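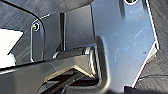

4. Coding of Non-Speech Captions

Figure 2. Brushed metal plate with screw head, close range.

Last updated: July 4, 2026
8 min read
Search articles, authors, keywords

4.1 Corpus

The corpus consists of 40 television thrillers first broadcast by Kenen and later reissued with closed captions. Caption files were obtained from the Plotusau collection in their reissue form. Where the collection held more than one caption file for a title, the file with the later revision mark was used. Files with missing time codes were repaired by hand against the reissue audio, and the repairs were logged separately from the coding.

A non-speech caption was defined as any caption event, or part of one, that reports a sound other than intelligible dialogue. The definition covers bracketed sound labels, music labels, speaker-manner labels such as [whispering], and song lyrics when sung off screen. It excludes speaker names with no further content. Under this definition the corpus yielded 3970 non-speech captions. Lyrics spread over several consecutive events were merged and counted as one caption.

Titles were not balanced by running time. An earlier draft of the design sampled a fixed number of captions per film, but this removed most of the long quiet passages in which one label is repeated at intervals, and those passages bear directly on the question in Section 2. The full set was therefore kept, and film was entered as a grouping factor in all models.

4.2 Coding scheme

Each caption was coded on three fields. The first, source, records whether the label names what makes the sound (door, dog, engine), names only the sound (thud, creak), or names neither. The second, stance, records whether the label includes an evaluative term. "Eerie music" and "ominous creaking" were coded as evaluative, while "slow piano music" and "floorboard creaking" were coded as plain. The third, timing, gives the offset in frames between the onset of the caption and the onset of the sound it reports.

The stance field needed the most revision. Terms such as "heavy" and "sharp" are evaluative in some settings and acoustic in others. In the pilot, coders treated "heavy breathing" as plain and "heavy silence" as evaluative without being told to, but split on "heavy footsteps." The final manual lists such terms with a default code and permits departure from the default only when the coder enters a written note. "Suspenseful" was assigned the evaluative code with no exceptions.

Labels of the form [silence] and [music stops] were at first excluded on the ground that they report no sound. They were restored after the pilot. In this genre the end of a cue often does the same work as its beginning, and captioners seem to have treated the two alike. These labels were given the code "neither" on the source field and were left blank on timing unless the end of the cue could be placed to the frame.

4.3 Procedure

Coding was carried out by Mitiku Ejigu and Renu Vishwakarma, working independently in Edance. Both coders viewed each film once at normal speed with captions on before coding it. During coding the audio could be replayed without limit, but the synopsis field was hidden to keep plot knowledge from outside the film from affecting the source code. Film order was randomized separately for each coder.

Timing was measured from the waveform display. For sounds with a gradual onset, such as wind or a rising string chord, the onset was set at the first frame in which the coder could identify the sound with the picture turned off. This is a listening criterion and depends to some degree on playback equipment. The same model of headphones was used at both stations, and playback level was fixed at the start of each session.

4.4 Agreement

The coders disagreed on at least one categorical field for 133 captions. Most of these disagreements concerned stance. A smaller group concerned source, chiefly labels in which the named object is not the cause of the sound, as in "window rattling" during a storm. Disagreements were settled in discussion. Where discussion failed, the decision was taken from the default list in the manual, and the caption was flagged so that the models could be run again without it. Removing the flagged captions did not change the sign of any effect reported in Section 5.

Timing values were averaged across coders when the two measurements fell within the tolerance set in the manual. Values outside the tolerance were measured again by both coders. In nearly all such cases one coder had attached the caption to an earlier, quieter instance of the same sound.

4.5 Relation to earlier schemes

The source field follows the distinction made in the Donnelly manual between cause labels and effect labels, with one change. Donnelly treats music as a separate class with its own fields, and a label such as "distant music box" falls under music whatever its role in the story. In the present corpus a music box, radio, or church organ is often an object that a character goes on to find. Coding these labels as music would have hidden the cases of most interest, so on-screen instruments and playback devices were coded as ordinary sources. Underscore was kept apart by means of a yes/no flag.

This change limits direct comparison. Counts of music labels given here will be lower than counts produced under the unmodified manual, and counts of cause labels will be higher. A conversion table is supplied with the data files.

4.6 Limitations of the coding

Three points should be noted. First, the captions were written for reissue and not for first broadcast, so they are evidence of how later captioners heard these films. They say little about how viewers with hearing loss met the films when they first aired. Second, the caption files carry no captioner credit. Differences between films may be differences between captioners, and the grouping factor for film cannot separate the two. Third, line length rules imposed by the reissue format may have led captioners to drop source terms, which are on average longer than effect terms. We tested for this by comparing labels that share the screen with dialogue to labels that stand alone. The comparison is reported with the other robustness checks in Section 5.4.

A revised manual incorporating the stance list was completed in October and was applied to the whole corpus, including the pilot films, which were coded again from the beginning. No codes from the pilot were carried over.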